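Print this page | E-mail this page to a friend

About us

Hello, and thanks for dropping in! I run Driltar, a small language school above a bicycle shop in Mondport, and I've been teaching evening classes here for longer than I like to admit. We do Spanish, Italian and Vietnamese, plus a beginners' Welsh group that started as a favour to a neighbour and is now our noisiest class by a mile.

I started out with one borrowed room, a wobbly whiteboard and 27 learners. We've got 34 on the Italian list alone now – a bit of a squeeze on the stairs, but we manage. 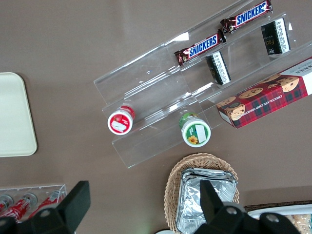

How the classes work

You come once a week for an hour and a half, with a tea break in the middle. I don't do tests. We talk, we get things wrong, we look them up and we talk some more. Homework is a short recording you make on your phone (mumbling is fine, everyone mumbles at first) and your teacher sends a few notes back before the next class.
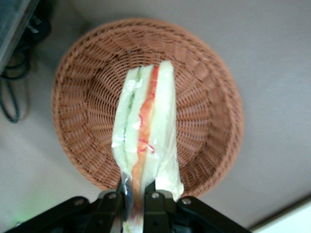
Vocabulary is the bit people fret about most, so we teach it through everyday things, starting with whatever you'd want to ask for on your first day away. Food always comes first. A sandwich in clear wrapping or a woven basket will get you a surprising way in Italian, once you've got the words for bread, for "may I have" and for "how much is that?" After that we move on to buses, chemists and complaining about the weather.

The Vietnamese course is the one I'm proudest of. It took me ages to put together, and the history evenings that go with it are open to all our learners. Last term we spent a whole one on the Mạc dynasty
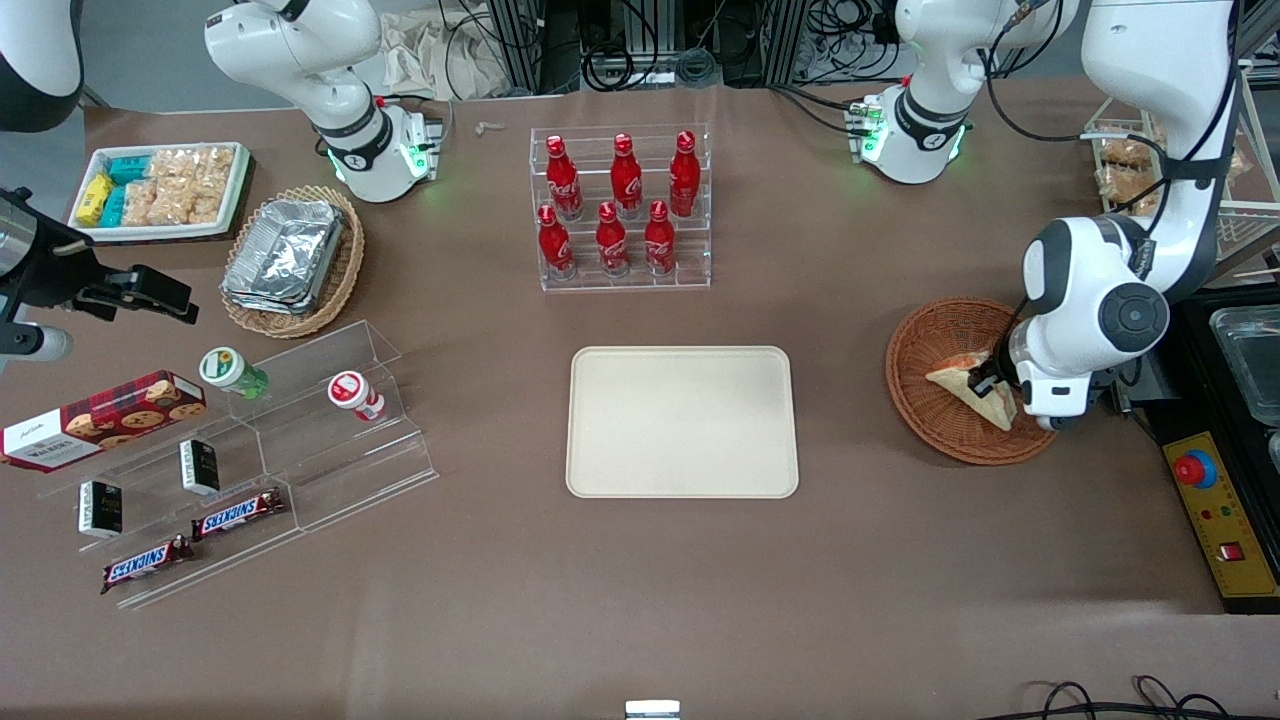 and ran so far over that I had to lock up in the dark. There's a reading list if you fancy it, and nearly 200 books in the lending cupboard, most of them in decent shape.

Joining us

- New groups start in October and you can join up to the third week. Beginners are welcome in everything.

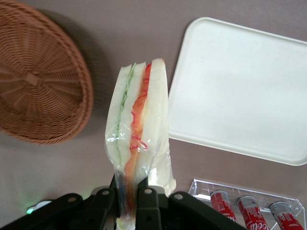

- Pay by the term or by the month, whichever suits. Course books come from Grikix and you can collect them at your first class.
- Not sure of your level? Come up and have a chat with me before class, any teaching evening. The door sticks, so give it a good shove!

Page last updated 19 October 2021

We use cookies to help this site work properly. Accept | Find out more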